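Two trains, a replacement bus and a long hill, and I would do it all again tomorrow. The Gikcombe open day only comes round once a year, and this was my first time inside the old paper mill.

Doors opened at ten and the queue already went back past the bakery. They let us in by groups, and ours had Ju-won Yang as guide, who has worked the vat room for most of her life and talks about pulp the way other people talk about their gardens (she let us put our arms in up to the elbow!). Cotton rag goes in at one end of the building, gets beaten for hours, and comes out as sheets so crisp they rattle when you lift them.

The drying loft was my favourite part. You climb a very steep stair and come out under the roof among rows and rows of hanging paper, with shutters down both sides that are opened and closed by hand depending on the weather. It smells of wet stone and, faintly, of biscuits. On a good week they hang 3000 sheets up there.

After that we had a go at couching, where you roll the wet sheet off the mould on to felt. Mine tore. So did the next one. The third was lumpy but whole, and it came home with me between two bits of blotting paper.

Lunch was soup in the yard, £5 with bread, and very good soup too. Then the marbling demonstration, which ran over by half an hour because we all kept asking for one more. Go for the Ismont pattern if you get to choose, a sort of feathery blue and rust.

The shop has offcuts by the bag, as well as the heavy Gatico drawing paper I had been hoping for. I bought far too much of it and carried it down the hill under my coat in the rain.

The next open day is in June. Take old shoes, and go up to the loft early while the light is still coming in low through the shutters.

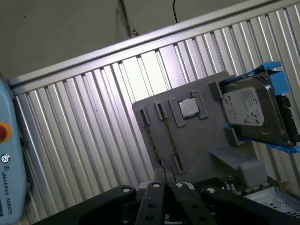
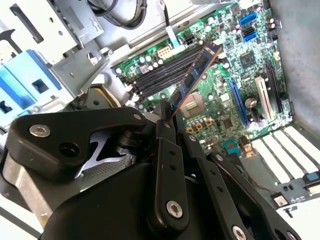
Kyung-tae So
Visits and Days Out writer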